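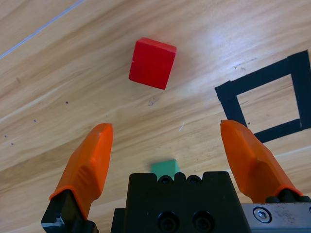 Red block, black tape square, orange fingers. Most of our test days look like this.

What we're buying next (and what we're not)
by Sheena Ritchie

Hello again from the bench! A few of you asked at the last open evening where the equipment money goes, and I gave a rambling answer while holding a sandwich, so let me try again in writing. We're putting together the request for next year now, it has to be in by December, and I would much prefer that you argue with me before then than after.

Start with the cheap stuff, which I've come to love. Fingers are the part of an arm that meets the world, and I budget for them the way I budget for printer paper. Gavin Urquhart has worked out that a replacement set costs us $11 in plastic if we make it ourselves, and the ready-made ones in the Jorix catalog are $68 a pair. For everyday block work I can't see paying that. I have put in for two ready-made pairs anyway, so that we have something to compare ours with (Gavin is not thrilled, but he'll live).

Tape, blocks and screws go on one line called "bench supplies." Please don't laugh at that line. A square of black tape on a table is a perfectly good target, and it peels up when you want it somewhere else. I got a quote from Zastard for a printed target mat at $388 and I closed the email.

Now for the part that takes real planning, the second arm. When we only had one, the budget was simple: one arm, one controller, one pile of spares. With two arms over the same table you'd think everything doubles, and some of it doesn't. They can share the table, the blocks and the tape. What you do pay for twice is cabling, grippers, mounting parts and (this is the one I missed the first time) setup hours. Touran Golestani spent far longer getting the pair to work in one space than either of us had written down, and I've now given those hours a line of their own.

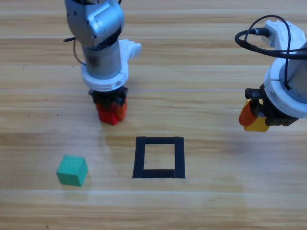
The big item: a service plan

The largest thing on the list this year is a service plan from Veloso, $1,112 for the year, covering both arms. I went back and forth on it. Evander Tennant thinks we should put the same amount aside and do our own repairs, and he has a point, given that he's the one who does them! My worry is a bad joint in the middle of a busy stretch and a long wait for the part. The plan gets us a loaner. If anyone has had a loaner from them and can tell me whether it showed up quickly, please write to me.

Things I've left off: a third arm (sorry, Shamim), a nicer table, and a rolling cabinet I wanted purely because it was a lovely shade of blue. The table we have is flat and it's paid for. Shamim Swati made a good case for the third arm and I've asked her to write it up for the following year, with the cables and the setup hours included this time.

The draft list is pinned up by the door at Stotorstead, with a pencil on a string. Cross things out, add things, put your initials next to whatever you write so I know who to pester. If you can't get over there, reply to this newsletter and I'll copy your notes onto the sheet myself.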